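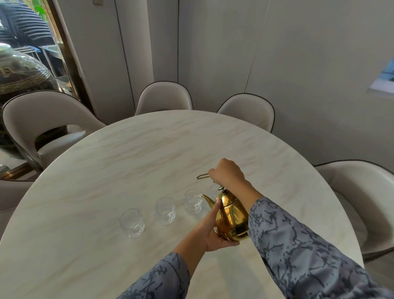 Tea service and dining room: progress to the end of February

The dining room at Loneck is finally a room people want to sit down in! The big oval table is in, with its marble-look top, and the pale shell-backed chairs with the dark piping have gone around it. Your grant covered the lot at $2119, delivery from Lokenport included, and we still have $148 set aside for felt pads and a spare glass or two.

The gold teapot has been a real favourite. Tươi Lâm pours with one hand on the wire handle and the other under the belly, and she's been teaching everyone else to do the same (the spout is long, so you go slowly and keep the glass close). We serve in small cut-glass tumblers, which suit short pours and show the colour of the tea beautifully.

Afternoon tea now starts at 1315, right after lunch is cleared. We can host 20 guests across two sittings, and Bayu Govindasamy has a waiting list going for the second one.

Still to do: a trolley for the kettle, and a shelf near the door. Ngọc Doãn is pricing both and will send you the quotes with the March figures.

Renato Carrasco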